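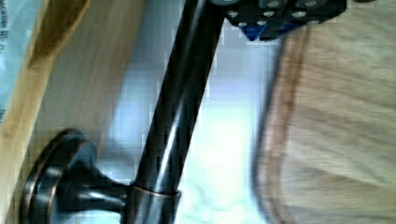
Gripper closed on the bronze rail, bracket end

Looking after a kitchen arm: my tips so far

I get asked about this more than anything else I write about (more than limescale, even!), so I've put my notes on the arm in one place. I look after the practice kitchen at Lultham, and the arm lives on the worktop along with a toaster oven, a rail, a drawer box and far too much pretend fruit. Most of what I do to keep it happy is housework, with a hex key in the other hand.

Start with the fingers. They pick up everything: toast crumbs, cereal dust, a film of grease from the oven handle. I wipe them with a barely damp cloth at the start of the day and again after lunch, then dry them with a lint-free one. Please don't spray anything straight at the gripper. Spray the cloth, fold it over, and use the folded bit to get down between the fingers where the fluff from towels likes to gather. A soft old toothbrush is good in there too, and cotton buds are hopeless, they leave more behind than they take off.

Shiny round things are the hardest to hold. If your arm slips on a rail or a bar, clean the rail before you touch a single setting. I once spent a whole morning putting the grip force up in tiny steps, and all the time there was furniture polish on the metal. Warm water, a drop of washing-up liquid, a rinse, and buff it dry. On a dark bronze finish use nothing scratchy at all, and go easy round the collars and the rim of the bracket, where the colour seems to go first. While you're down there, give the bracket a firm waggle. If it moves in your hand it will move a good deal more with an arm pulling on it.

Screws next. There are a lot of little round-headed ones on my gripper plate and I go over them in January and again in midsummer, always in the same order so I don't lose my place. A dot of paint pen across the screw head and on to the plate saves heaps of time, as you only need to look and see whether the two halves of the dot still line up. Nip up the ones that have turned. Don't lean on them.

Drawers are a good workout for any arm and they're where I see the most bother. The trouble is nearly always the drawer! Pull it out by hand and feel for the gritty patch, then vacuum the slides with the crevice tool and put the smallest smear of dry lubricant on them. Oil just makes paste with the crumbs. I've set ours to open 190 mm and no further, so the front can't drop and twist the wrist.
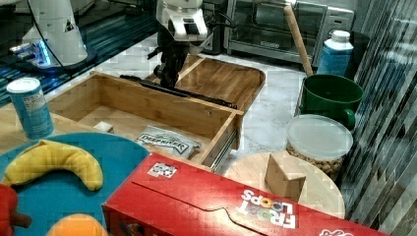

The other thing with drawers is to mark the box's place on the worktop. I use low-tack tape at two corners, and I check them whenever the arm starts missing by a finger's width. Nine times in ten somebody has shoved the box along while wiping down. If you've two arms sharing a bench, as we have, do the tape for both and write on it which is which. Abimbola Isah, who set up the cell at Isside and has bailed me out by phone more often than I'd like to admit, uses a different colour for each arm, and I've pinched that idea.

Keep your practice things light and roughly the right shape. Plush fruit is lovely to start with because it forgives a bad grip. Part-used cereal boxes are fine too, but check them now and then, as a squashed box is narrower than the arm thinks it is and you'll be chasing a fault that isn't one. For the toaster I cut a slice of "bread" out of a thick offcut, rounded the top with a rasp and sanded it well. It goes in and out all day, and there are no crumbs in the slot afterwards. Do make sure the toaster is unplugged at the wall before you let anything wooden near it. I check it myself every time, even when I was the one who pulled the plug.
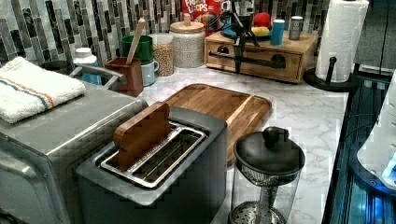

I'm fussy about where tall things go, too. Jars, canisters, mugs with spoons in them, all of that wants to be at the back, and then the arm needs to be told it's there. When I swap a short jar for a tall one I run the whole routine at 10 per cent speed with my hand on the stop button. It's dull and I put the radio on. Anything with a post or a knob sticking out gets the same treatment, because the elbow can clear it beautifully while the cable loop behind doesn't.

And glass! Keep it out of the swing if you can. I haven't broken any yet, but I did once have to move a coffee pot in a great hurry.

Towels fold best in thirds with the hem underneath, so there's a thick rounded edge to grab. Wash them without softener, which makes them slippery.

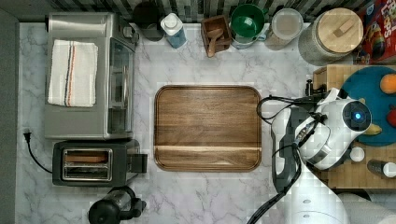

Sirkka Seppälä

Cables are my next hobby horse. You want enough slack for the arm to reach its furthest corner (ours goes up to 900 mm out) and not so much that a loop can hook itself over the edge of a tray. I take the arm by hand to every far corner, look at the loops, and move the ties. Hook-and-loop ties only, please. Plastic zip ties bite into the cable and then you need snips to change your mind.

Keep small appliance leads well away as well. Coil them, or run them off the side the arm doesn't use.

Leave a clear patch in the middle of the worktop with one plain thing on it that never changes. I use a wooden tray with a raised rim, its centre 490 mm from the base, and before work I send the arm to its near corner. If it stops where it should, I get on. If it doesn't, I look at the tray, then the base bolts, then the fingers, and I leave the settings alone until I've done all three.

Marble, or anything marble-patterned, shows every drip and throws back a lot of light. If your camera gets muddled in the afternoons, try pulling the blind down before you ring anyone. Wipe the lens with a glasses cloth, never the tea towel.

Last job at night: park the arm, fingers open, nothing held, then power down. I write any oddities on the pad by the door, and they make much better reading in the morning than my memory does. The next page will be the base bolts and the Liren spanner set, once I've found the small one.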